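Recalibrating the two-arm folding cell
Jan 15, 2020

The Drultari cell went out of calibration over the winter break and I spent most of Wednesday getting it back. These are my notes, mostly so I don't have to work it out again next November.

The cell is two arms built from stacked actuator modules, mounted behind a table and reaching forward over it. The right arm is called Ovo and the left one Choo. Both run off one power strip at the back of the table, with the control boxes on the low shelf behind it. All the zero offsets live in a single text file, which is convenient until someone edits it and saves it with the wrong line endings. That was the first hour.

The symptom was a lateral error at the right wrist. Commanded to a point on the table, Ovo landed 4 mm short. Choo was fine. I power-cycled both arms, homed them against the hard stops and read the raw encoder counts. Joint five on Ovo differed from the stored value by 153 counts. The other joints matched to within noise.

An offset like that on one joint usually means the horn has slipped on its spline. I took the bracket off, found two of the horn screws loose, cleaned the threads, put on medium threadlocker and torqued them back down. Then I re-zeroed the joint with the alignment pin and wrote the new offset to the file. Leave the threadlocker overnight if you can. I gave it until after lunch.

For the check I use a folded black garment on the blue cloth. Black on light blue gives the overhead segmentation an easy time, so any error left over belongs to the arms. I grip one end at a time at low speed before trying anything with both.

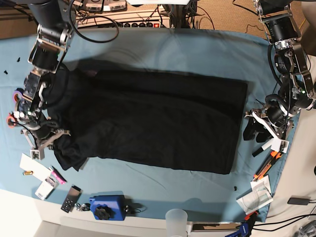
Right gripper holding the bunched end, left gripper open past the squared-off end.

The cloth matters more than I expected when I set this up. A bare tabletop lets the fabric slide when a finger touches it, and the gripper closes on nothing. The cloth adds enough drag to keep the far end still. It does have to be pulled square to the table, and it should be clamped. Wrinkles are harmless up to a point, but a fold under the fingertip will raise the contact height and trip the force threshold early.

I had that threshold at 348 in controller units, inherited from the Trotelthorpe setup. It was too low for this cloth and stopped the descent before the fingers reached the fabric. 500 works. Anything much higher and the wrist starts to flex before the controller notices contact. 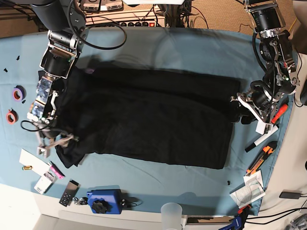 Cable routing is the remaining weak point. The loop off the right arm needs enough slack for full wrist rotation, and with that much slack it can drop into the workspace. I have tried spiral wrap (too stiff) and a retractor reel (pulls on the connector). The next attempt is a short spring arm at the elbow, with the cable tied to the end of it.

The maintenance list now has a monthly check of the horn screws on both arms — paint marks across the heads, so a turned screw shows up without a wrench. The offsets file is in version control as of this afternoon.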